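Soft Serve

The plush food boom has reached the dinner table, and I could not be happier about it.

It started for me in March, with a strawberry. I was in Alcantara, a toy shop with squeaky floors and far too many shelves, and there it sat - fat, red, seeded all over, begging to be squeezed. I went home with it and was back before closing for a second one!

Priya Wojcik, who runs the shop, has 34 kinds of plush food in stock and can talk about every one of them. Fruit still outsells everything, she told me, but condiments are catching up fast. "People pick up the ketchup and they laugh," she said. "Then they ask what else goes with it."

Plenty goes with it. Bananas, for a start, and I have seen grown adults argue over how many fingers a proper plush bunch should have. Kids (mine included) don't fuss about any of that. They want a plate, a real full-size one, and then dinner is whatever they say it is. Ketchup as the main course? Sure, with fruit on the side.

A damp cloth takes care of most spills, and the whole menu fits in a pillowcase when it's time for bed.

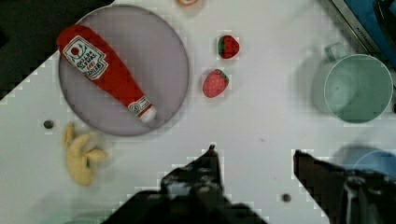

Ketchup on the big plate, with strawberries and banana close by.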